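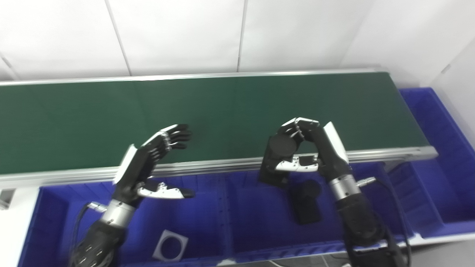
A two-handed robot holds a part above the front rail of a conveyor at the Irkotell training cell, with a second part of similar form in the blue bin below.

Irkotell opens hand-guided training cell for conveyor loading

Line workers can teach a robot a new part by remote control, with no programming

KANLEY – Irkotell has opened a training cell at its Kanley site where line workers show a two-handed robot how to move parts between bins and a conveyor. The cell went into regular use in February and is now open to outside manufacturers.

The worker wears a pair of tracked gloves and a headset that shows the view from the robot's head camera. When the worker reaches, the robot's arms reach. When the worker closes a hand, the robot's hand closes. Each complete move is saved as one demonstration, along with the joint positions and the video. The saved demonstrations are then used to train the software that runs the robot on its own.

Irkotell calls the system Rumetti. It was developed over two years by the company's handling group and has been tested on machined parts, molded housings and flat plates. The current set of recordings holds 3290 demonstrations, all of them made by people who work or have worked on a packing or assembly line.

"We started with engineers doing the demonstrations, and the results were stiff," said Prakash Annamalai, who heads the handling group. "Engineers move the arm the way they think a robot ought to move. A person who has loaded a belt for years picks up the part, turns it on the way over and sets it down. We wanted the turn on the way over."

Parts with an uneven shape take the most practice. A part with a round section on top of a flat base can be held by either section, and the choice affects how it lands on the belt. Operators at Kanley are asked to pick one grip and stay with it for a full session. Mixed grips in the same session made the trained robot hesitate above the bin in early tests.

The cell uses a standard belt conveyor on an aluminum frame and blue plastic bins of the type already used in many plants. Bins are refilled between runs and parts are left as they fall. Irkotell does not use fixtures or trays to line parts up for the robot.

A session lasts up to 50 minutes, with a break before the next one. Operators can discard a demonstration at any point by opening both hands and holding them still. Dropped parts are not discarded automatically. If the operator recovers the part and finishes the move, the recording is kept and tagged as a recovery. There are 136 of these in the current set, and the company plans to collect more.

"Recoveries are worth a lot to us, and they are hard to get on purpose," said Guoqing Liao, who trains new operators at the site. "If you ask a person to drop something, they drop it politely. So we leave them alone and keep what happens."

Liao said most new operators need a morning to get comfortable. The usual trouble is depth. People tend to close the hand too early when reaching into a bin, where the light is lower than it is on the belt. New operators begin by placing parts on the open belt and move on to bin picking later in the day.

The first outside user is Yao, a contract assembler that plans to send its own line staff to Kanley for training. Yao will begin with a family of 20 parts that are now loaded by hand. Under the agreement, recordings made by Yao staff belong to Yao and are not added to Irkotell's own set. Financial terms were not disclosed.

Manufacturers who want to use the cell are asked to send sample parts ahead of the first visit. Irkotell checks whether the robot's hands can hold them and sends back a short written report. Parts that are very thin, very soft or too heavy to lift with one hand are outside what the system can do today. Two-handed carrying is being tested but is not offered to customers.

Bookings are made by the half day. Remote sessions, in which the operator works from another building, are expected later this year.

About Irkotell

Irkotell builds handling equipment and control software for small and midsize manufacturers. Its products include belt conveyors, bin stations and the Rumetti teaching system. The company designs and tests its equipment in Kanley.

Media contact

Irkotell Press Office, Kanley
Requests for interviews and cell visits should be sent to the press office by email or through the contact form on the company website.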